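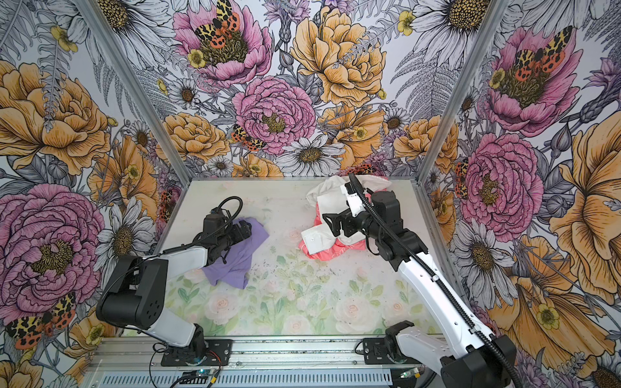 Handout 9 - grippers on cloth. Read before the practical, bring it with you, write on it. Today is about comparing two sets of jaws on the same job, which is picking one garment off a heap and putting it down somewhere useful. Cloth is the hard case for a clamp gripper. It has no fixed shape, the top layer slides over the next one, and the arm has no idea where one shirt stops and another starts. Look at the two arms on the bench: left one has black jaws pressed down on the purple cloth, right one has the white fingertips and is hanging over the heap with the white and the coral-pink stuff in it. Two different problems. The left is a single crumpled piece with clear table round it, the right has to seperate one thing from another before it can do anything at all.

What we are comparing

Set A: the black jaws as supplied. Stiff, narrow contact.
Set B: white fingertips, Ruton pattern. Bit more give, wider contact, they wear faster.

Same controller for both (Viveo), same speed limit, same closing force to begin with. Change one thing at a time. If you change the force AND the tips you have learnt nothing, and last year half the reports did just that.

Words you need

Pinch grasp - jaws come down open, close on a fold, lift. Needs a fold to be there.
Press and drag - closed jaws pushed into the cloth, moved sideways to make a fold. Then open, pinch, lift.
Double pick - you wanted one garment, you got two.
Slip - cloth leaves the jaws before the release command. Count it as a slip even if it only goes at the last moment.
Ghost grasp - jaws report closed on something, nothing there. Usually a thin edge that slid out while closing.

Numbers from last year's group

2,504 attempts logged across both sets, all cloth types. Of the failures, 1,174 were slips and 363 were double picks. Rest were ghost grasps, timeouts and people pressing stop. Don't read too much into the total, the cloth types were not evenly split and there was far more thin cotton than anything else. What you can say is that slips are the thing to fix first.

Question for your notes: would more closing force cut both numbers? Think about it before you try it. More force holds better but also bites deeper into a heap.

Approach height

Most common mistake. Set the height too high and the jaws close on air. Too low and you push the wrist into the table, the joint current climbs and the controller trips. Start high, come down in small steps, stop when the jaws just flatten the cloth. Write down the height. Do it again for the heap - the heap height is different every time, so a fixed number is no good there and you will need the depth reading.

Colour and background

Camera part of the practical, short this week. The table covering has roses and leaves on it and the walls are all flowers and moths, so a plain colour threshold will pick up bits of background as garment. Pink garment, pink roses. Try the threshold anyway and save the mask, we want to see it fail. Then try the Bouazza segmentation script (in the shared folder, the newer of the two). Compare the masks side by side. Note where the edge of the cloth is wrong, not just wether it is wrong.

Also check what the small dark specks on the table do to your mask. Filter by area, not by colour.

Order of work

1. Home both arms. Check the cables move freely at the wrist through the full turn.
2. Single cloth, set A, pinch only.
3. Single cloth, set A, press and drag.
4. Same two again with set B.
5. Heap, both sets, pinch only. Press and drag on a heap is optional and mostly makes a mess.
6. Masks.

Between runs drop the cloth from the same height, don't lay it out neatly. A flat cloth is a different experiment.

Safety, quickly

Hands out of the enclosure when the arms are live. One person on the stop button, and that person does nothing else. Arms can reach each other in the middle of the table - run one at a time unless you have set the keep-out zone. The Tundasach planner does have collision checking but it does not know about the cloth, and it does not know about cable loops either.

What to hand in

One table of results, one row per attempt. Columns: tip set, cloth, method, height, force, outcome. Outcome must be one of the words above, or "lifted". No new words please, I can't merge them.
Two masks, threshold and script, same view.
Half a page on which tips you would fit for single cloths and which for heaps, and why. "Both are fine" gets no marks.

Next handout is on soft pads and suction on fabric. Suction through a loose weave is mostly leakage, have a think about why. Reading list for it goes up in September with the rest of the second part.

Notes last revised July 2019. Force units on the old sheet were wrong, use this one.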